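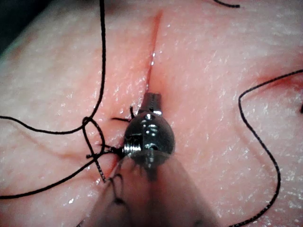
Suturing Cell Catch-up - Minutes
Tuesday, April 23, 2019, upstairs meeting room, Furnival building

There: me (Carolina Lobo, taking notes again), both of the bench technicians, the software pair, our workshop lead, and the purchasing side on the phone for the first half. Apologies from the vision team, who were at Misten all day.

1. Last time's notes

Agreed as they were, apart from one thing. I'd written that the spare needle driver went back to Sukix in January. It didn't, it was in the bottom drawer of the grey cabinet the whole time, which I found out by opening the drawer. Corrected now, and sorry to whoever I chased about the courier slip.

2. How the cell has been running

Mostly good news! The arm has been steady on the tissue pads and the tension readings look sensible again after the cable change. We've now logged 1,123 stitches on the current pair of instruments, and the workshop lead asked whether that counts attempts or finished stitches. It's finished ones, knot and all. Attempts go in the other column, and I promised to put a proper heading on it, as the spreadsheet only says "n" at the moment (my doing).

The software pair said the knot routine is still slower than they'd like on the third throw. The jaw closes, waits, opens a hair and closes again before it pulls. They think it's the grip check being too fussy and not anything mechanical. Our technicians aren't so sure, which took us nicely into item 3.

3. The wrist joint

This took up most of the meeting. There's play in the left instrument's wrist. You can feel it if you hold the shaft and rock the jaw gently with a gloved finger, and it's worse in pitch than in yaw. We passed the joint round under the bench magnifier and everyone had a go. I could feel it straight away. The workshop lead reckons the pivot has worn a bit and that the cable on that side has stretched to match, so the controller keeps correcting for slack that comes and goes.

We talked through three ways of dealing with it. We could retension and carry on, swap the whole instrument for the spare from the drawer, or strip the wrist and fit a new pivot pin. Stripping it is the proper fix, but we've got no pins in and Risitz quote two weeks. Retensioning alone got a fairly cool reception - we did that before Easter and here we are again.

Agreed: swap to the spare now, strip the old one when the pins arrive, and keep it as the new spare. Nobody is to "just nip up" the little screws on the side of the wrist in the meantime, please. They set the preload and we lose the calibration every time.

4. Cleaning between runs

I raised this one. Moisture gets everywhere when we're working on wet pads, and the serrations on the jaw are a pain to get clean once anything has dried on. At present each of us has our own way of doing it, and I include myself (I'd been using a toothbrush, which I'm told is fine so long as it's a soft one).

What we settled on: jaws open, rinse with the syringe, soft brush along the ridges and never across them, then round the pivot. Blow out with the low-pressure air line, wipe down the shaft, and leave the instrument tip-down in the rack with the jaws open. One drop of the instrument oil on the pivot at the end of the day, not after every run. The junior technician pointed out that we've been oiling far too much and it was turning up on the thread. That would explain the slipping knots, at least some of them.

I'm to type this up on one side of A4 and tape it inside the cabinet door.

5. Thread

Bit of a moan from everybody here. Long tails keep ending up where the instrument wants to go next, and one loop caught behind the wrist and dragged the pad off its clips. The software pair can shorten the draw length before the cut, but they want to test it on the bench first. Until then, whoever is minding the cell pauses between stitches and moves the slack clear with the plastic forceps. Pause first, then reach in. We had a short and slightly heated chat about people reaching in while it's live, and the workshop lead has asked for the pause button to be moved to the near side of the bench. Agreed all round.

Purchasing confirmed the next box of black thread is ordered. They asked whether we could live with blue to save a bit. The answer was no, the vision team set everything up on black and would never forgive us.

6. Recalibration after the swap

Needs doing before any logged runs. Home the arm, run the wrist through its full range unloaded, then the tension check at 900 grams on the hanging weight, then a dry knot on the foam block. If the dry knot holds, carry on to a pad. The technicians think it's a morning's work and I've kept the bench free for them.

7. Anything else

The stool with the wonky wheel is to go. The drawer labels are coming off in the damp and I'll reprint them on the plastic stuff.

To do

Me: cleaning sheet, spreadsheet heading, drawer labels, order the pivot pins from Risitz
Bench technicians: instrument swap and recalibration
Software pair: draw length test, and a look at the grip check once the new wrist is on
Workshop lead: move the pause button, strip the old wrist when the pins turn up

Next meeting same room, once the recalibration is done. I'll send a note round.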